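Truvedstead Home Chores Trial
Progress report to the Pruvost Fund, second period
Prepared by Noemi Pruitt, project lead

Shared 20 times | 7 comments

1. Where we are

The question you asked us to answer is whether a robot arm can do ordinary kitchen jobs well enough to be useful to someone who lives alone. At the end of this period the answer is still no for a whole job, and yes for some parts of one.

We completed 1,143 attempts, all of them in simulation. Of these, 871 met the pass mark agreed with Hollis Kasprzak in the spring. The passes are mostly simple lifts and placements on a clear stretch of worktop. Bowls, lids and anything that has to be turned over account for most of the failures.

2. Working near a person

Most of the period went on this. A kitchen helper that only works when its owner has left the room is of little use, so the simulated kitchen now includes a human hand that can be placed close to the gripper.

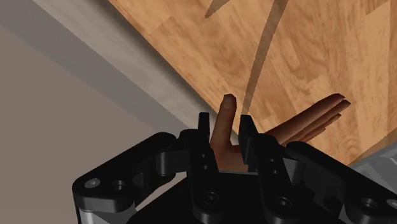

The rule we are testing is simple. If a hand is within the set distance, the gripper must stay open and the arm must slow down or hold still. The stopping part is in fair shape. Starting again is poor. The arm often waits long after it could safely carry on, and a job that a person would finish in a minute drags on. We have tried two changes to the waiting rule and kept neither.

Handing things over has been put back to the next period. We had planned to begin it in October, but I do not want to start until the restart problem is fixed.

3. Bowls and crockery

A bowl standing upright can be picked up by the rim on most attempts. A bowl on its side is much harder. The arm tends to choose a grip that is fine for lifting and no good for setting down, and it then has to let go and try again. Pistton, who supply our planning software, have sent a revised version which looks further ahead. We are part way through moving over to it.
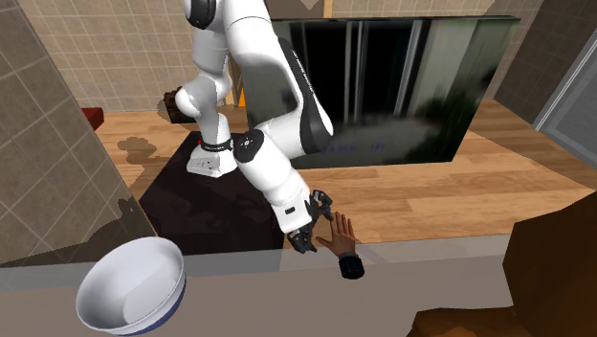
Crowding is the other difficulty. Real worktops have things left on them, and the arm needs room for its elbow as well as its gripper. Several plans were rejected because the upper part of the arm would have hit something well away from the job. We now check the full arm against everything in the room before each move. This has made planning slower.

4. Staff and spending

Spending is within budget. The money set aside for travel to Stukside has not been used and we ask to carry it forward. One part-time post remains unfilled.

5. Next period

- Fix the restart delay and repeat the hand tests
- Finish the move to the new planner
- Begin handovers with light plastic items
- Agree with Hollis what the first test on a real worktop should cover

I would not advise promising a date for home use to your board. Clearing a table from start to finish is still beyond us, and the figures above should not be read as a success rate for chores in general.

Noemi Pruitt

Related reports
Truvedstead Home Chores Trial: first period
Stukside shelf-stacking study: closing report
What older residents told us about kitchen help

Contact the project office | Copyright Truvedstead | Back to top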